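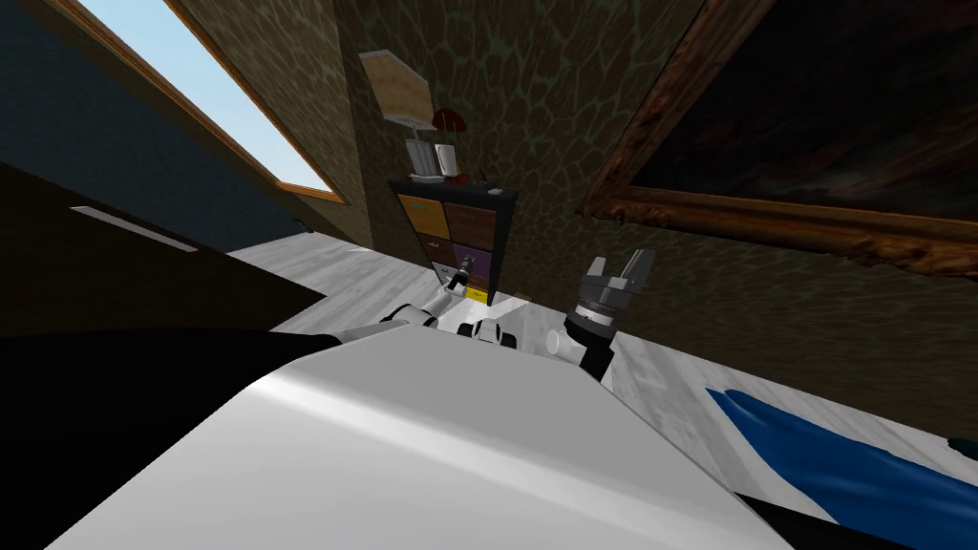
Femelgate is a small comics press with a print shop attached, and twice a year it opens the building to people who write or draw and would like to see how a book gets made. I went on February 4, 2020, with my notebook and a script I have been stuck on since August. The first stop was the story room, where Ysaline Maillard teaches a short course on setting and background. Her opening lesson was about tilt. Take a room and let the horizon slope down from left to right, with the walls, floor and ceiling all leaning along with it, and the reader is uneasy before a word is spoken. She also talked about pattern. A brown, mottled wall covering like the coat of a giraffe is a lot of ink, she said, so it needs something large and plain in front of it, and a smooth white shape does that job well. Two arms reaching away from the reader toward the back of a room will lead the eye there without any speed lines.

After that we were split into groups. Mine went upstairs with Lionel Le Goff, who edits the scripts. He had laid out the pages of a book called Ziltenach at each stage: outline, script, thumbnails, pencils, inks. The outline was one page. The script was 121 pages, which surprised several people, because the finished book is shorter than that. Le Goff writes nearly everything down and expects his artists to throw a good part of it away.

He took questions for a while. Someone asked how many panels to put on a page. His answer was that four is a safe place to start for a conversation, and that most new writers ask for too many. He also asks for the page turns to be marked in the script. If a surprise falls on a right-hand page, the reader has already seen it from the corner of the eye. My own script has three surprises in it and all of them were on the wrong side, so I made a note.

Lunch was in the packing area. There was soup and bread, and a table of slightly damaged books at half price. I bought two. There is no card machine, so bring cash.

The print shop took up most of the afternoon. Mathis Courtois runs it and he showed us a sheet going from flat to folded, then the gathering and the trimming. It is loud, and from the back of the group I missed a fair amount of what he said. Stand near the front if you can. What I did hear was useful. He wants line work kept well away from the inner margin, and he passed around a bound copy where a speech balloon had gone into the fold and lost half its words. He also had paper samples. The heavier stock looks better in the hand, but on a long book it will not lie open.

A typical first run there is roughly 80 copies, much lower than I had guessed. They reprint when a title sells and leave it alone when it does not.

The last hour was a talk by Edeltraud Reuter, who translates for the press. She had a page in which a sound effect was drawn into the artwork and had to be redrawn from scratch. Her advice to writers was to keep sound effects on a separate layer and to keep a list of every one, with the page number. She ran over time and we had to leave before the end of her examples - a pity, as it was the part I had come for.

Getting there: the Lebrun bus stops at the gate, and it is a short walk from the Carnomport side if you come by train. The stairs are steep and there is no elevator. Booking is by email and the places go quickly. I have since moved all three of my surprises to left-hand pages, and one of them now needs a new scene in front of it.

Text by Gwenaël Vidal | Contact | Copyright 2020 | Back to top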